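The Long Reach

By the time the kettle in the shared workshop at Hisden had boiled for the second time, I had given up pretending I was only there to sweep. The arm was awake, the grey bracket was in its place against the ridged white sheet, and I had a biscuit in each hand and nowhere sensible to put either of them.

We called the arm Groltia, after a seaside café that had once served us a very good pie, and I talked to it the way my gran used to talk to her tomatoes (firmly, but with love). "Up a bit," I said. "Bit more. Mind the clip, my darling."

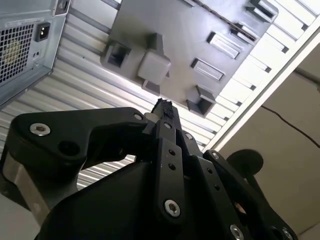

Groltia's fingertip, just under the lower edge of the bracket.

It had taken us 3 winters to get that far, if you count the one we spent arguing over where the shelf should go, and I do count it, having done most of the arguing. The plan was to have a wall of parts that the arm could learn its way around, slot by slot, and to show it off at the Prornbridge summer fair in June, between the cake tent and the man with the owls.

I had promised everyone it would be ready. I am a great promiser. I once promised a whole street a pond.

So I stood there with my biscuits and thought about all the evenings in that room, the rain on the roof and the radio that only liked one station, and I felt so fond of the lot of it that I had to look at the floor for a moment. 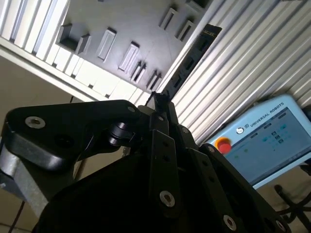
Words by the Ritchie Lane Storyteller
28 March 2026

"Go on, then," I told it, when I'd got my voice back. "Once more, and then we'll both have a rest."

I went round to look at the panel from the other side, at all those little blocks with their dark slits, and it struck me that from down where the fingertip was they must seem like a town at night, every door shut and every street on a hill. I'd have been nervous, going up there on my own. I pulled my stool in closer, brushed the crumbs off my jumper and stayed until the tea was stone cold.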